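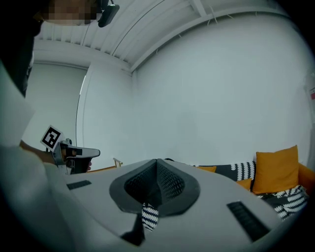 Hi all, and thanks for your patience while I pulled this one together. It covers September and the first bit of this month on the Skistura reading room, which the Zurnodell fund is helping us pay for.

First the money, as I know you'll want it first! Of the 4000 you gave us, 112 is left. Most of it went on shelves and on the boiler repair, which I really hadn't planned for (the old pump quit the week we opened, so people read in their coats for a few days). Aryee let us pay for the shelves in two parts and that saved my neck.

We now have 191 members. I'd promised you 200 by the end of September, so we missed it, but eleven forms came back half filled in and I'm still chasing those.

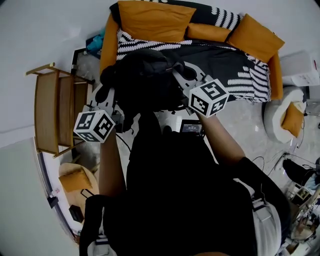

The orange sofa, with the black and white throw over the back.

Evening hours are going well, mornings less so. I want to drop the early slot and open later on weeknights instead – please tell me if that's a problem under the grant terms. The large-print books from Fotedis still haven't shown up. I've called twice and will call again.

Next report will have the final receipts and the winter schedule.

2022-10-15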